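Losta opens textile repair and reuse centre in Fledby

Household textiles charity Losta has opened a repair and reuse centre in the former seed warehouse on Tarnoder Street, Fledby. The centre takes in unwanted bedding, towels, curtains and table linen from homes and small businesses, and passes usable items on to people who need them.

It replaces the two collection points Losta ran at the Fledby leisure centre and the old bus station, both of which closed in July. Residents who have been using those sites should now bring their items to Tarnoder Street, where there is parking at the rear and a step-free entrance on the canal side.

Clothing banks are common in the area, but few of them accept sheets, pillowcases or tablecloths, and most of this material has been going out with general household waste. During its last year at the two collection points Losta received 3702 items. Most were fit to be used again after washing or a small repair.

The building has been leased from Echeverri, the property company that owns the rest of the warehouse row. Echeverri has repaired the roof and put in new drainage for the laundry. Losta paid for the washing machines, drying cabinets and sewing benches from its own reserves and from sales at its shop.

Items handed in at the front desk are weighed and given a batch label. They are then washed, dried and checked for holes, stains and worn hems. Sound items go straight to the shelves. Those needing a patch or a new edge go to the sewing room, and anything too thin or badly marked is cut up for cleaning cloths, which are sold by the bag to garages and decorators.

Finished bedding is made up into household packs. A single pack holds a fitted sheet, a duvet cover, a pillowcase and two towels. In its first weeks the centre has sent out 251 packs to families moving from temporary housing into a permanent home. Packs are free and are requested through a housing officer, health visitor or school.

The centre also has a shop, open to everyone, selling curtains, tablecloths and fabric by weight. Table linen can be hired for weddings, parties and village events, with a choice of white, cream or pale grey. Hire is for up to 3 days and the cloths can be returned unwashed.
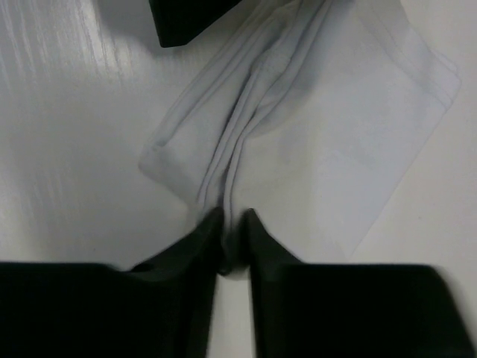
Mending classes will be held in the upstairs room from the start of next term. The first course covers darning, patching and replacing elastic in fitted sheets, and is suitable for people who have never used a sewing machine. A second course, on altering and lining curtains, will follow if there is enough interest. Places can be booked at the desk or by telephone. Machines, thread and practice fabric are provided, but those attending are welcome to bring something of their own to mend.

Losta asks that donations are dry and bagged. The centre can accept items with small holes or light stains. It cannot take duvets, pillows, carpets, mattress toppers or anything that has been in contact with paint, oil or solvents. Electric blankets should go to the council recycling site.

Larger loads from hotels, guest houses and care homes are accepted by arrangement. A van collection service covers Fledby and the villages on the east side of the river, and Losta hopes to extend this to the west side next year — a second vehicle would be needed first.

The centre opens at 9.30am and closes at 4pm on weekdays. The donation desk shuts half an hour before the shop.

Ends

Notes to editors

Losta is a registered charity working in Fledby and the surrounding villages. It was set up to keep household textiles in use and to supply bedding to people setting up home on a low income.

Press visits to the laundry and sewing room can be arranged through the Losta office at the Tarnoder Street centre.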